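**Press operator, flexographic labels. Plongate plant, Zindthorpe Packaging**

Most ads for this job promise a fast-paced environment and a family feel. We have our doubts about both, so we'll stick to the work.

You would run a 5-color press making shrink sleeves and pouch labels, mostly in orders of 2000 pieces and up. You mix ink to match, hang plates, check register, and stop the press when it drifts. We've hired people with ten years on a resume who couldn't set an impression roller, so expect to spend part of the interview at the machine.
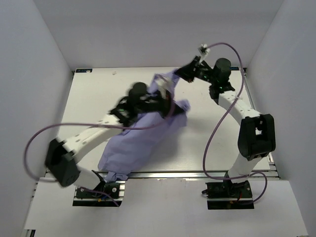
Shifts run 50 hours in September, when the Cordeiro account restocks, and 40 most other weeks. Overtime is paid. Our sales team says the new Flendutus inks will cut washup time in half. Maybe. You'll be the one testing that claim, and we want your numbers even if they spoil the brochure.

You need two years on a flexo press and decent color vision (we test it). Certificates are fine, but we put more weight on printed samples. Bring a few, including one that went wrong.

Write to Akash Vishwakarma at the Plongate office. Skip the cover letter.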